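Call for participants: home kitchen and hallway surface hygiene study

Akedus is recruiting households for a study of cleaning habits and surface residue in occupied homes. The study compares two general-purpose cleaning products, coded Clavier and Hester, under normal conditions of use. Both are water-based and fragrance-free. Participants will not be told which product they have been assigned until the results are released.

We need 52 households. Enrollment closes at the end of January, or earlier if all places are filled.

What is being measured

Swabs are taken from a fixed set of household surfaces before and after cleaning. The set covers food preparation areas, taps, refrigerator handles, light switches and interior door handles. Each swab is read for total residue with a handheld meter and then sent to our laboratory for culture. We do not test for drugs, allergens or human DNA, and samples are destroyed when the study ends.

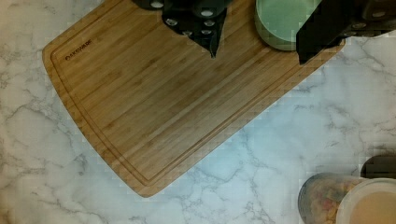 Each household takes part for 12 weeks. During that time you clean the listed surfaces with the assigned product on the schedule provided and use no other spray or wipe on them. Dish soap may still be used for dishes and utensils. A short log is filled in after each cleaning, either on paper or through the Ateş web form. The log takes roughly 5 minutes.

A technician visits at the start, at the midpoint and at the end. Visits are booked between 8 a.m. and 6 p.m. and last under an hour. An adult member of the household must be present throughout. Please do not clean the listed surfaces on the day of a visit until the technician has finished.

Who can take part

The person enrolling must be 18 or older and must do at least half of the cleaning in the home. The home must have a separate kitchen or a defined kitchen area, running hot water, and at least two interior doors with handles or knobs. Renters are eligible and do not need the landlord's consent, as nothing is installed. Homes with pets are eligible.

You cannot take part if anyone in the household has a known sensitivity to surfactants, if the home is cleaned by a paid service more than once a month, or if kitchen renovation is planned during the study period. 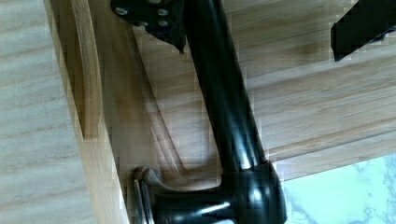
Households are assigned to a product at random. Requests for one product or the other cannot be accepted. If a product causes skin irritation or marks a finish, stop using it and contact the study office the same day – the household can withdraw without losing payment for the weeks completed.

Payment

Payment is $31 per completed week, issued monthly by check or bank transfer. A week counts as completed when all log entries for that week have been received. Cleaning product, cloths and gloves are supplied at no cost.

How to apply

Complete the screening form on the Akedus participant page. You will be asked for the type of home, number of residents, main countertop material and a daytime phone number. Eligible applicants receive a consent form and a proposed date for the first visit. Incomplete forms are not processed.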